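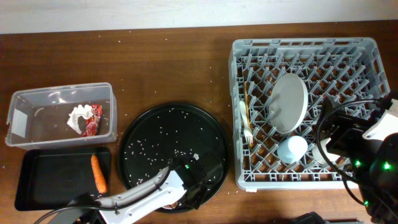 *Tisch, heute Mittag: Reis, Möhre, Plastikbox*

# Sturmvorsorge im Viertel: wer macht mit?

**deichlaeufer** · 11. April 2019

Moin zusammen! Nach dem Sturm im März hatten wir in der Siedlung 14 Stunden keinen Strom, und ich bin immer noch begeistert, wie gut das mit den Nachbarn geklappt hat. Jetzt will ich das richtig aufziehen: eine Liste, wer Kurbelradio, Gaskocher oder Pumpe hat, und ein fester Treffpunkt am alten Flula-Parkplatz. Neun Haushalte sind schon dabei!

**Moosbeere**

Super Idee, bin dabei! Gaskocher und zwei Kartuschen kann ich beisteuern, dazu eine große Plane. Nur der Parkplatz … der stand im März doch selbst unter Wasser?

**deichlaeufer**

Nur die untere Hälfte, oben an der Schranke war alles trocken.

**kellerkind_nord**

Sehe ich anders. Bei uns in der Senke kommt man dann gar nicht bis zur Schranke. Ich wäre für die Halle von Henriques, die liegt höher und hat ein Notstromaggregat. Und bitte keine Liste, die nur online steht, bei Stromausfall ist der Router tot.

**deichlaeufer**

Ausdrucken, klar, kommt in jeden Briefkasten! Henriques frage ich morgen. Die Halle wäre natürlich der Knaller :)

**Tulomeo-Fan**

Reicht nicht einfach die Warn-App? Ich hab Tulomeo auf dem Handy, die piept mich zuverlässig wach.

**Moosbeere**

Die piept, aber sie pumpt dir den Keller nicht leer ;) Im Ernst, beides! Wir haben uns im März zu viert eine Pumpe geteilt und das war richtig schön, mit Tee aus der Thermoskanne und allem.

**kellerkind_nord**

Pumpe: Die Claleo von meinem Schwager könnt ihr mit eintragen, 20 Meter Schlauch sind dran. Beim Parkplatz bleibe ich trotzdem bei Nein.

**deichlaeufer**

Eingetragen, danke!! Über den Treffpunkt stimmen wir ab, wenn Henriques geantwortet hat.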